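In Praise of the Bin You Can Tip Things Into

I have been arguing with people about bins for most of my working life, and I'm happy to report that I still enjoy it. My side of the argument is simple. If you sort, pack, assemble or fix anything by hand, the best thing you can own is a plain open bin with sloping sides, and you should throw your parts into it in whatever order they come.

The other side has good people on it. Wilma Kinnear, who taught me the trade back when we were both at Cowie, believed in trays with a slot for every piece. She could walk up to a bench she hadn't seen in a month and tell you what was missing before she had her coat off. I admired it then and I admire it now! But I also remember who filled those trays. I did, mostly, from seven in the morning until the first break, and by then we had built nothing at all. I once wrote down how long it took us to lay out a full set of trays for a run of 3000 brackets, and it came to 11 hours spread over the week. Every one of those brackets was then picked up again and put somewhere else.

A slot tray asks you to do the job twice. You place the part neatly so that somebody can unplace it. A bin lets you tip the sack, hear that wonderful clatter, and get going.

Now, the shape matters a great deal, and this is the part I could talk about all evening. A straight-sided box is a miserable thing to pick from. Small parts go and stand in the corners, flat against the wall, and you end up scraping at them with a fingernail. Slope the sides inward and most of that misery goes away. Things slide toward the middle, there is room for your knuckles beside the wall, and the last piece is nearly as easy to get as the first. Umesh Jaiswal built a set like this for our packing bench in March, folded from sheet with the corners left open a hair for dust, and within a day people were carrying them off to other benches. I had to write PACKING on the bottoms in paint marker.
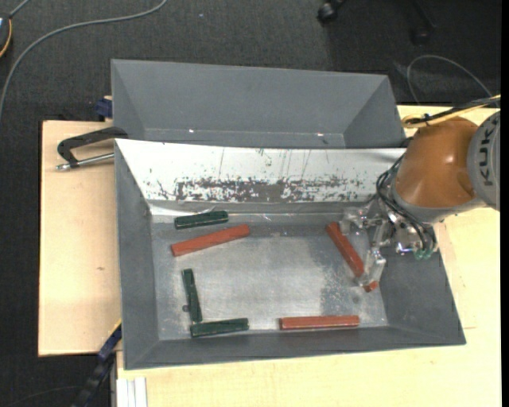
Mixed parts are where the slot-tray people think they have me — and I love this bit, because mixed parts are where a bin is at its best. Put two kinds in together and as long as they differ in color or length, your eye does the sorting before your hand has even started down. Three brick-red bars and three shorter dark green ones, lying every which way on a gray metal floor, are no trouble to tell apart. The green ones even have grooves to go by. I'd happily pick from that all day, and I wouldn't spend a second lining anything up first.

I also like a bin that shows its age. Gillespie Sutherland wants ours repainted every spring, and we have the same cheerful fight each time. Scuffs and chipped paint tell you where the work happens. When Morag Gunn moved our bins 90 degrees on the bench last year, she did it after looking at the wear and seeing that everyone was reaching across themselves to get at the low side. A fresh coat would have hidden that from her. Clean the grit out, file down anything sharp, and leave the rest alone.

I'll give some ground. Glass doesn't belong in a bin, and neither does anything with a polished face or a fine thread. If a part has to be counted against a list, as the valve kits at Grolell were, then a tray with holes is worth the bother, and Wilma would have my hide if I said otherwise. There is a size limit as well. Pile 100 heavy castings into one bin and you have made a thing that two people can't lift, with the piece you want at the bottom of it. Keep it shallow. I like to see the floor through the parts, and when I can't, I start a second bin.

But for ordinary bars and blocks and brackets, please try it for a week. Take one job you now lay out in rows, get hold of a wide bin with sloping sides, and tip everything in. It will look untidy from across the room, and somebody is sure to come over and offer to straighten it up for you. Tell them thanks, and keep picking.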